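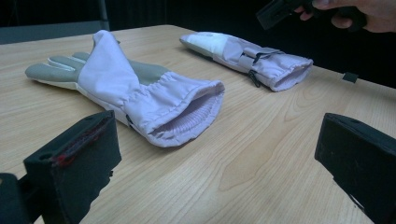

Will I ever stop having cold fingers on the chairlift? A reader asked me that in April, right after her last day up at Plirkmont, and I figured it was time to put all my glove answers on one page. So have at it!

Gloves or mittens?
Mittens are warmer, no contest. I still wear gloves most days because I fiddle with zippers and buckles all morning long (and my phone, okay). If your hands run cold, go with mittens and don't look back.

How should they fit?
You want a little room at the fingertips, a quarter inch or so. Make a fist in the store. If it pulls tight across the knuckles, go up a size – tight gloves are cold gloves, even the expensive ones.

Do I need liners?
I wear thin ones when it's under 10 degrees and skip them otherwise. Try them on together with the gloves before you buy, please. I have 3 pairs of liners that don't fit inside anything I own.

Can I put them in the washing machine?
Check the tag first. I wash mine by hand in the sink with a tiny bit of mild soap, then squeeze (don't wring!) and lay them flat on a towel. Leather palms get wiped down and that's it.

And drying?
Room temperature, cuffs open, overnight or longer. Keep them off the radiator. I cooked a really nice pair that way at the lodge in Alludach and the palms went stiff as toast.

How long does a pair last?
I get six seasons if I'm good about drying them, and I ski 26 days or so in a decent winter. The thumbs always go first on mine.

Over the cuff or under it?
Gauntlets go over the jacket sleeve, short cuffs go under. On deep snow days I like over, and I cinch them down hard.

Do you rent gloves anywhere?
I don't, and most shops won't either. Ask at the lost and found desk if you're really stuck – they lent me a pair once and I was very grateful.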